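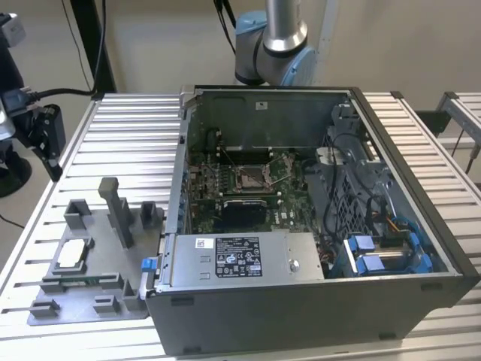
Pose drift in the disassembly cell, part two

The planner was rejecting 21 of 163 grasp requests on the memory station in April, all with the same error: no collision-free approach. I blamed the sampler first and raised the timeout from 20 ms to 70 ms. The count did not move.

Margus Lūse dumped the planning scene at the moment of each rejection and overlaid it on the point cloud. The chassis mesh was fine. The cables were the problem. On these Dell towers they loop up from the board and hang over the drive cage, and our octree kept every voxel it had ever seen there. After a few wrist moves the cage had a solid lump on top of it, larger than the real bundle, and any approach from that side was dead.

Changes so far:

Voxels inside the chassis bounding box now expire unless they are seen again.
The fixture plate is a static mesh, registered once per shift, and masked out of the cloud.
Bare sheet metal gets its own depth filter. The inner walls return garbage at shallow angles.
Scene updates for both arms go through one node (Miranda). Previously each arm kept its own copy and they disagreed.

Kaja Dzene wants the cables segmented and treated as soft obstacles with a cost. I agree in principle, but the labels we have are poor and the expiry rule was an afternoon of work.

Still open: the expiry timer runs on wall clock, so replayed logs give different scenes than the live run. Moving it to message time next.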